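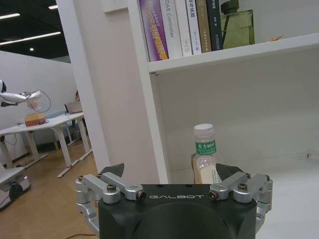
Bouteille d'eau en plastique. À vélo, l'eau reste le premier souci.

Ailbhe Ní Chonaill a une demi-heure, pas plus. Elle reprend le boulot à quatorze heures, le casque est déjà sur la table, le café commandé avant qu'on s'assoie. Elle a bouclé la Pladach en juin, 3826 kilomètres à vélo sans assistance, et elle en parle vite, dans un français appris à Rennes, avec des bouts d'anglais qui passent au travers.

La Pladach, donc. Pas d'étapes, pas de voiture suiveuse, pas de ravitaillement organisé. On part, on pointe à quelques endroits, on arrive quand on arrive. « Les gens me demandent toujours la moyenne. Je ne la connais pas. J'ai un carnet avec des noms de boulangeries, ça je peux vous le donner. »

Elle a commencé tard, à trente-quatre ans. Un vélo de ville, un trajet domicile-travail un peu long, puis des détours de plus en plus bêtes. Un dimanche elle rentre à la nuit. Le printemps d'après elle s'inscrit à un brevet de 400 kilomètres, avec un sac à dos. « Un sac à dos ! Avec un jean dedans, au cas où. Au cas où quoi, je ne sais pas. » Elle termine juste dans les délais, dort dans l'herbe derrière la salle des fêtes, et se réinscrit la semaine suivante.

Le matériel, elle expédie. Un cadre Dernex en acier racheté d'occasion, trop grand d'une taille, potence raccourcie pour compenser. Des sacoches Fillik, réparées au fil de pêche. C'est Hyun-seo Sung, mécanicien chez Pruvost, qui lui a remonté les roues avant le départ. « Il m'a dit : tu ne touches à rien. J'ai touché à rien. Enfin si, une fois, près de Millau, et j'ai regretté. » Une histoire de rayon, on n'en saura pas plus, elle fait un geste de la main et passe à autre chose.

On revient sur l'eau, c'est le sujet qui la lance vraiment. Deux bidons sur le cadre, et une bouteille d'appoint quand la carte est vide. Elle remplit dans les cimetières. Tous les randonneurs à vélo connaissent l'astuce, mais elle en a fait une science. « Le robinet est souvent à droite de l'entrée. Ou au fond, près du compost. Je ferme toujours la grille, je dis bonjour. J'ai lu des centaines de noms sur des tombes en attendant que ça coule. » En Aveyron, trois villages à sec d'affilée, robinets coupés par arrêté. Elle finit par sonner chez une dame qui arrosait ses tomates à l'arrosoir. La dame remplit tout, ajoute du sirop sans demander. De la menthe. « Je déteste la menthe. J'ai tout bu. »

Et manger ? Là, moins de poésie. Du riz au lait en barquette, des chips, du fromage qui a pris le soleil. Au bout d'une semaine, plus rien de sucré ne passait. Elle a tenu deux jours sur des pommes de terre sautées, achetées froides dans une barquette de traiteur et mangées avec les doigts sur le guidon. Elle recommande, oui. Avec du sel.

Le sommeil, c'est plus compliqué. Elle hésite, pour la première fois. Elle visait cinq heures par nuit, elle a souvent fait moins. Abribus, porche d'église, un lavoir une fois — « très joli, très humide, très mauvaise idée ». Au kilomètre 2895, elle s'en souvient parce qu'elle l'avait noté au stylo sur son bras, elle s'est assise au bord d'une départementale et n'a plus voulu repartir. Pas mal aux jambes. Juste plus envie. Elle a appelé Eun-ji Hong, avec qui elle roule depuis les débuts et qui suivait son point sur la carte depuis son bureau.

« Elle m'a demandé ce que je voyais. J'ai dit : des vaches. Elle a dit : quelle couleur. On a parlé des vaches un quart d'heure. Après j'avais froid, alors j'ai roulé. » Vingt-huit kilomètres plus loin, au 2923, il y avait un hôtel avec une chambre libre au rez-de-chaussée. Elle a dormi neuf heures, le vélo contre le radiateur. Elle n'a pas de remords. Les deux qui la précédaient ont filé, tant pis.

Est-ce qu'on a peur, seule, la nuit ? La question l'agace un peu. On la pose moins à Ji-hoon Ahn, dit-elle, parti le même matin et arrivé quelques heures avant elle. « Lui on lui demande ses braquets. » Elle répond quand même. Peur des chiens, oui. Des camions au petit matin, beaucoup. Le reste, non. Elle évite les centres-villes à la fermeture des bars, elle dort éteinte, sans lampe ni téléphone. Elle a croisé surtout des gens qui voulaient lui offrir quelque chose. Un boulanger qui ouvrait à quatre heures lui a laissé une chaise près du four. Ils n'ont presque pas parlé.

L'arrivée, alors. Rien, ou pas grand-chose. Un parking, une table pliante, un tampon. Tae-yang Kong, qui tenait les pointages, lui a tendu une assiette de lentilles tièdes. « J'ai pleuré dans les lentilles. De fatigue, hein. Elles étaient bonnes en plus. » Puis le train du retour, debout à coté du vélo parce que l'espace prévu était plein de valises. Deux doigts engourdis pendant presque tout l'été, l'auriculaire gauche qui fait encore des siennes sur le clavier.

Elle regarde l'heure. Est-ce qu'elle y retourne ? Pas l'an prochain. Elle voudrait faire l'Irlande par la côte, doucement, avec sa mère qui suivrait en bus d'une ville à l'autre. Des vraies nuits. Des petit-déjeuners assis. « Ma mère a déjà choisi les hôtels. Moi je n'ai pas encore regardé les côtes, et elle, elle s'en fiche complètement, des côtes. »

Treize heures cinquante. Elle remplit son bidon au comptoir, remercie le serveur, enfile le casque à l'envers, le remet droit. On lui demande encore vite fait ce qu'elle conseillerait à quelqu'un qui débute. Elle réfléchit en poussant la porte avec la roue avant. « De bonnes chaussettes. Et d'y aller sans le jean. »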